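20 Apr 2022

My pension from the years in Faltport is not big, so three years ago I began to put money aside by myself. I want to write down how I do it now, because two readers asked me after the last post, and because I changed my mind about one thing.

At first I bought shares of single companies. I had 11 of them. I chose them mostly because I knew the name or I liked the store. Every evening I looked at the prices, and when one fell I slept badly. In June I sold seven and kept the others, and with the money I opened an account at Lesalent, where I could buy a bond fund and a simple index fund together.

Now I pay in $600 every month. Most goes to the index fund and the rest to the bonds. I do not decide again each month, it leaves my bank account the day after my salary comes. If I had to press the button myself, I know that I would wait for a better price, and then wait again. 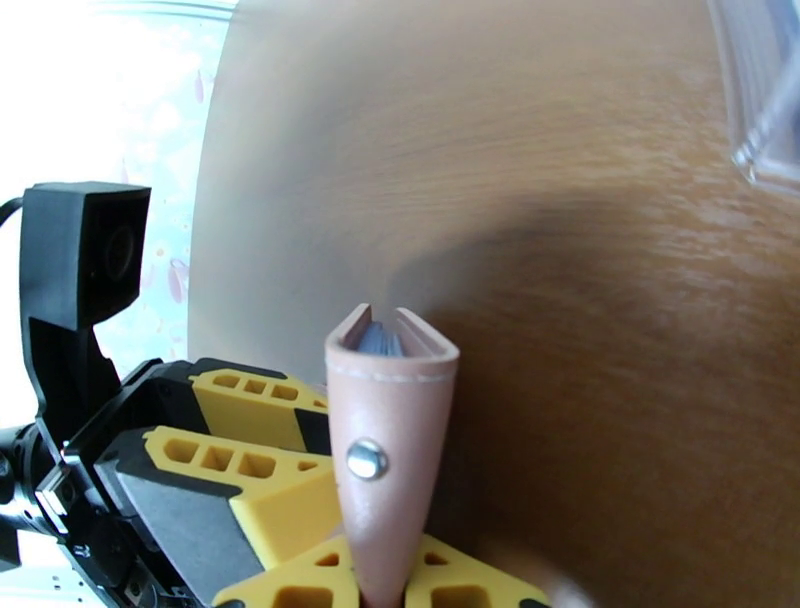 *Light stitching and one round silver rivet.*

The thing I changed my mind about is the cash. Before, I believed that cash in a savings account is lazy money, and I kept only enough for one month. Then the heating in my apartment broke and in the same weeks I had to pay the dentist. I was forced to sell a part of the index fund when the price was low. The loss was small, but I was angry with myself for a long time. So now I keep six months of expenses at the Wanyama savings bank and I do not count this money as an investment. The interest is very little. I accept it.

A reader also wanted to know what I think about the Stavasano fund, which has many advertisements at the moment. I read the whole prospectus, with a dictionary for some pages. The yearly fee is higher than what I pay today, and there is another fee if you leave in the first years. Maybe the manager is very good, I cannot judge this. For me it was enough to say no, but I am not an adviser and your situation can be different from mine.

I still look at the prices too often. I removed the app from my phone, and now I open the account only on the computer, which is slow to start. That helps a little. Next time I will write about the tax form for foreign dividends, as soon as I understand the second page of it.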